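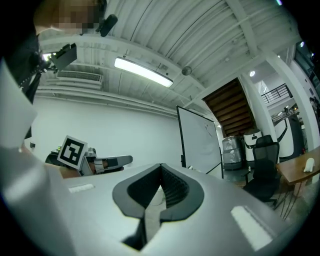 Two hand-held grippers, one of them lying on its side with a square marker mounted on it.

Budgeting for hand-held grippers in a small workshop

Price the set, not the single unit. At Stillstead we put 530 dollars per gripper in the plan and spent another 271 on spares, charging gear and storage. Enter those as separate lines.

Buy 2 at minimum. Work stops when the only unit is out for repair.

Ask the supplier for the price of replacement finger pads before ordering. Pads wear first. Ours last around 7 weeks in daily use.

Measure the bench before you measure the tool. A gripper laid on its side takes more surface than the data sheet suggests. Allow clear space on all sides and put down a dark mat if the tabletop reflects light.

Print spare markers on matte stock and store them flat. Replace any with a bent corner.

Check outlet positions early. Extension cords across a walkway are a poor substitute for a planned charging shelf.

Get lead times in writing. Order in November if the money expires at year end.

Nidia Quintero, 2018-02-28

This site uses cookies. By continuing to browse you accept our cookie policy. OK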